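# Bottles, week 11

The manipulation class at Pralmont has a rule that you can't change your object once you've signed up for it. I signed up for detergent bottles in the first session. Other people in the class took socks, bowls and a box of crayons. My partner on the project is Raphaël Perrin, who did the wrist mounts last term and knows the arms better than I do.

The assignment is simple to write down. Bottles lie flat on a table, pointing any direction, and the hands have to pick one up, turn it so the cap faces a set way, and put it down again. You get credit for a clean pick and separate credit for the turn. We are good at the first and bad at the second.

We spent most of our time this week on the wrist view. The model gets pictures from both wrists and from the head, and Raphaël wanted to know how much of the wrist view was useful when the hand is away from the table.

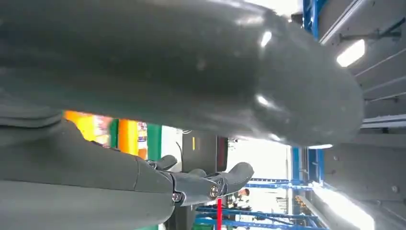
*Wrist view with the hand away from the bottles. Mostly arm, ceiling and racks.*

The answer was not much. We went through one session's worth of frames by hand and threw out the ones where no bottle was in view. That left us with 3,779, and training on the smaller set took a lot less time. Picks stayed the same. I expected them to get a little worse, so I ran it again with a different seed and got the same result. Lamptey, the team at the next station, tried it with socks and their picks did get worse, so I don't want to make a rule out of it.

The other thing we looked at was where the first contact happens. In the early runs the fingers would close too near the cap, where the body starts to taper, and the bottle would roll. We now start the approach farther back and only correct toward the cap if the head view says there's room.

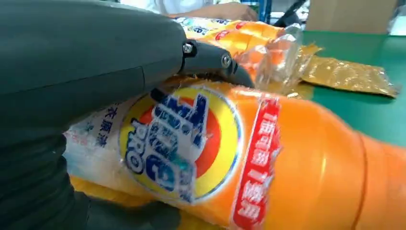 Contact force is the part I still don't trust. Our limit is set at 30 on the class scale, which has no real units, and the same number gives a light touch on one bottle and a hard push on another. A full bottle pushes back, and one with less in it gives way. It also matters where you land. With the tip down on the top of the bottle, like it is there, all the force goes straight into the table and the reading climbs fast. From the side the bottle can slide, so the reading stays low and the hand keeps closing. We wrote two limits, one for each case, and will test them before the December review.

We also had a long talk about spacing. The Sidevberg handout says to begin with one bottle alone and add others once the success rate passes 55 percent. We skipped ahead and put several out from the start, some close together and some apart, and I think that was the right call for us. The hand learned early on to care about what was next to its target.

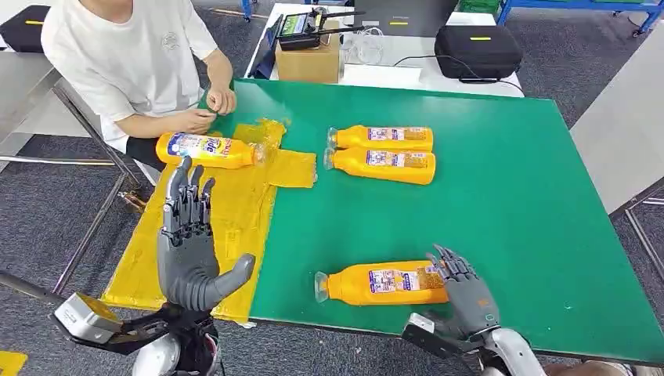 It does mean our early numbers look worse than everyone else's on the class sheet. Team Jukis started with one bowl and had a nice curve by the third session. Ours was flat for a long time and then went up. The instructor said she grades the write-up and the final demo and doesn't look at the curve, so I've stopped checking the sheet.

Still to do:

- test the two force limits on full and nearly empty bottles
- relabel the turns where the cap ended up the right way but the bottle was dropped
- ask Lamptey for their sock frames
- write the section on contact - Raphaël has the notes

I have the station again tomorrow until 6 p.m. and plan to spend all of it on turns.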